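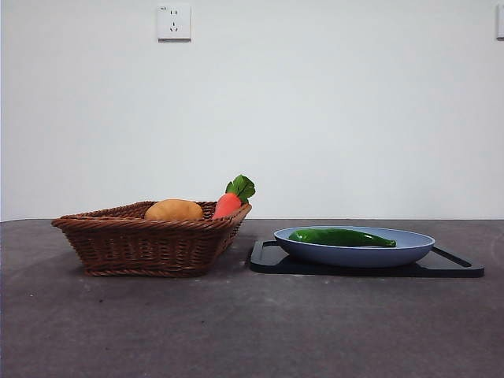
How to Run a Score Prediction League With Your Friends (and Still Have Friends in April)

Posted Nov 24, 2014 by Hilde Van Rooij

I've been running a soccer prediction league for a bunch of us in Rorkport for long enough now that people email me asking how to set one up. I keep typing out the same answer with slightly different typos, so I'm putting the whole thing on one page and from now on you're all getting a link.

If you've never played in one, everybody guesses the scores before the weekend's games, you get points for being right, and the person with the most points at the end of the season is unbearable all summer. You don't need to know a lot about soccer. Apolline Renaud won ours last season with 244 points and she picks half her scores while she's brushing her teeth.

What you need

A spreadsheet, an email address people will remember to send stuff to, and somebody willing to do a bit of typing every week. If you're reading this page, that's probably you. Sorry!

You can use one of those websites that does it all for you, and if your group is huge I'd say go for it. We tried one for a few weeks and went back to the spreadsheet. Half the fun is the weekly email with the standings and me being rude about people's picks, and the website just sent out a table with an ad for razors on top.

Step one: decide how many people

We have 18 people this year and that's as many as I want to type up. I've heard of leagues with a lot more, and I guess if you're quick with a form it works fine. On the low end, I'd want enough people that someone is always having a terrible week. With a tiny group the top and bottom get fixed early and everybody drifts off before the holidays.

Ask people straight out if they'll send picks every week. The ones who say "sure, sounds fun, remind me" are going to need reminding every single week until spring. Take them anyway, just know what you signed up for.

Step two: pick your games

This is where I messed up my first season. I put in every game from two different leagues, including a bunch of teams none of us had ever watched, and by the third week the picks coming in were all 1-1, 1-1, 1-1 straight down the page. You could feel the boredom coming off them.

Now I choose a short list each week. I try to mix it up: a big game everyone will be watching anyway, some middle-of-the-table stuff, and always the local one. For us that's whatever Rorkport are doing, and when they play Steltau I make that the bonus game and it's the only thing anybody talks about. If your town has a team of any kind, put it in. People will argue about a muddy game down the road with a lot more heat than they'll argue about the pros.

Send the list out early in the week and don't change it once it's out. If I forget a game, too bad, it stays forgotten.

Step three: set up the points

Keep it simple enough that you can explain it to someone at a bar while the TV is loud. Here's ours:

Exact score: 5 points
Right winner and right goal difference, wrong score: 3 points
Right winner only: 2 points
A draw you called as a draw, but with the wrong score: 3 points
Anything else: zero

The bonus game counts double. That's it.

So let's say you picked Rorkport to win 2-1. If it ends 2-1 you get the five. If it ends 1-0 or 3-2, you had the winner and the one-goal margin, so you get three. If they win 4-0 you had the winner and nothing else, so two. And if Steltau win, you get nothing and I get to mention it in the email.

People will want to add things. First scorer, number of corners, red cards, you name it. Killian Hervieu once sent me a proposal (with a diagram!) for something he called a momentum multiplier. My advice is to say "great idea, let's look at it next season" and then go get a coffee. Every extra rule is something you personally have to look up and type in on a night when you'd like to be on the couch.

I do think the goal difference rule is worth having, though. Without it you end up with big clumps of people tied on the same number, and the table gets really dull to read.

Step four: the deadline

You need one, and it needs to be the same every week. Ours is kickoff of the first game on the list. If your email lands before kickoff, you're in. If it lands after, you're out for that game but you can still have the later ones.

I go by the time stamp on the email as it arrives at my end. Not when you wrote it, not when you pressed send in a tunnel on the train. I know that sounds harsh for a thing we do for fun, but this is the rule that has saved me the most grief. Before I wrote it down, Séverine Bailly and I had a disagreement over four minutes that went on for most of a month, and we like each other.

No picks at all? You get zero for the week. Some leagues give you the lowest score anyone else got, and I can see why. It keeps people from falling so far behind they quit. We voted on it and zero won. If you're starting out with a group that's a bit flaky, I'd go with the kinder version.

Step five: build the spreadsheet

I won't pretend mine is pretty. Each week gets its own sheet. Games go down the left, and each person gets two columns across the top, one for home goals and one for away goals. Put them in separate columns! If you type 2-1 in a single cell, a lot of spreadsheet programs will decide you mean the second of January, or the first of February, and it'll be a whole evening before you figure out why nobody is getting any points.

Then there's a column near the left for the real score, split the same way. Under each person I have a row that adds up the week, and a front sheet that pulls in all the weekly totals and sorts them.

For the points themselves, the formula works like this in plain words. First check if both numbers match the real ones, and if they do, give five. If they don't, take home minus away for the pick and home minus away for the real score, and if those two come out equal, give three. (Draws take care of themselves here, the difference is zero for any draw.) If those aren't equal, check whether they're both above zero or both below zero, and give two if so. Otherwise nothing. It's a few IFs stuffed inside each other and you only have to write it once.

Test it with made-up scores before the first week. Put in a draw, a home win, an away win and a silly one like 7-0, and work the points out by hand next to it. My first version gave out three points for every game that hadn't been played yet, since an empty cell counts as zero and so apparently everyone had called a draw. Now the first thing the formula does is check whether the real score is blank.

Save a copy every week with a new name. I lost October once. We don't talk about October.

Step six: write the weekly email

Don't skip this one. The table on its own is fine, but what keeps people sending in picks is getting a mention. I do the standings, then who had the best week, who had the worst, the dumbest pick, and next week's games at the bottom so they can just hit reply.

It doesn't have to be long. Mine take me less time than the dishes. Spread the teasing around and pay some attention to whoever's in the middle, they're the ones who fade out if they never see their name.

Also, paste the table into the body of the email. If it's an attachment, half the group won't open it and then they'll ask you what place they're in.

Money and prizes

We put in a small amount each at the start and it all goes toward dinner at Susora at the end of the season. The winner doesn't pay for a drink all night and whoever finishes last has to give a speech. Check what's allowed where you live and where you work before you collect any cash, some offices are really strict about it. A cheap ugly trophy works just as well. Better, maybe.

Stuff that will come up

Postponed games. We void them, and everyone gets zero for that game. I tried carrying picks over to the new date and lost track of them completely. If it's the bonus game that gets called off, the next one on the list becomes the bonus.

Extra time in cup games. Pick one way and write it down. We use the score after ninety minutes plus whatever the referee adds, so penalties and extra time don't count.

Somebody joining late. We let Armelle Tanguy in a few weeks after the start and gave her the same points as whoever was last at the time. She was perfectly happy with that and passed four people by the new year.

Ties at the end of the season. Most exact scores wins. If that's tied too, they can share it.

You making a mistake. You will. I leave the weekly sheet open for corrections until the next deadline, and after that it's locked, even if the mistake cost me points. Which it has.

And yes, you can play in your own league. I send my picks to Séverine before I open anyone else's, so she has them on record. Last year I finished eleventh, so I don't think anyone's suspicious.

If you want a blank copy of my spreadsheet, leave a comment with your email and I'll send it over. Give me a day or two when there are midweek games.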